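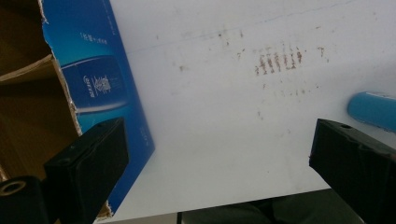

Tracey Pilkington replied to my last post asking why a parish reading group would bother with a book about silence in worship when most of us can't get through the notices without whispering. Fair point, Tracey. Let me have a go at answering.

So the book is Keeping Still Together, out from Gistwood Press this spring, and I've read it twice now. First time I grumbled the whole way. Second time I had a pencil.

The first 3 chapters are heavy going. Lots of early monks, lots of Greek, and a long argument about whether silence counts as prayer or just makes room for it. Skim if you must, I did!

Chapter four is where I sat up. It's all about ordinary Sunday services and what happens in the gap after the sermon. She says most of us leave 22 seconds and then the organ panics. I timed ours last week and we didn't get anywhere near that.

Oh, and the author is Stefaniia Maksymiv — I keep getting asked. It's her second. The first was on the psalms and I found it a bit dry, but this one's much warmer, especially the bits about sitting with her gran in church as a little girl.

Grumbles: the index is hopeless and the footnotes are all at the back, so you need two bookmarks. Also she's rather hard on hymn singers. I am a hymn singer.

Tracey, you can borrow mine once I've finished copying bits out. Pencil marks included, sorry. We start on chapter one after Easter, in the side chapel, bring a cushion — those chairs are murder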